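3.2 Table layout and the serving tray

The breakfast setting was kept small on purpose. In the earlier Mestine interviews (Delić and Coste), people who eat alone in the morning described two separate areas on the table: one where the food waits and one where it is eaten. We took over this division. The food waits on a light blue tray with rounded corners, and the place setting is laid on a cloth on the other side of the table. Figure 4 gives two views of the layout. 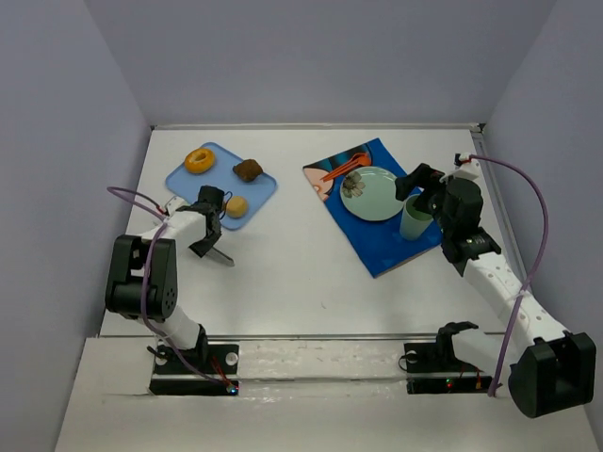 The tray is placed diagonally, and this was a point of some discussion. Renaud had argued for setting it square to the table edge, as was done in the Udthorpe study, so that distances between tray and plate could be compared across sessions. Marty preferred the angled position because the households in the Mestine interviews rarely lined anything up. We followed Marty. The distances we report are therefore measured from the item itself and never from the corner of the tray.

Food items were chosen to differ in shape and color while staying within what our respondents called breakfast. A ring-shaped item has an opening in the middle and a clear outer edge. A dark brown item with an uneven surface has neither, and coders often disagreed on where its center was -- we return to this in Section 5. Of the 719 placements in the final set, 300 involve a ring-shaped item. No item was cut or buttered before serving.

The cloth is blue and patterned. Cheetham's pilot at Zurkau had used bare tables, and her coders found it hard to say when an item counted as having arrived at the setting. With a cloth the rule is simple: a placement is complete when the item rests on the tableware, and incomplete when it rests on the cloth. Items left on the bare white tabletop were coded separately as dropped or parked, depending on whether they were picked up again.
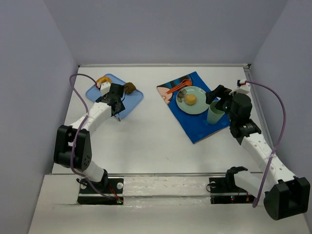 Coding followed the Masson scheme with two changes. We merged the categories "near plate" and "beside plate", which the two coders could not keep apart, and we added a code for items returned to the tray. The scheme was fixed on 9 July 2018 and not changed after that. Of 902 recorded placements, 400 were coded twice. Placements in which the tray itself had been moved were left out of the final set, even when the item reached the plate.

Figure 4. Breakfast layout with the serving tray placed diagonally, two views.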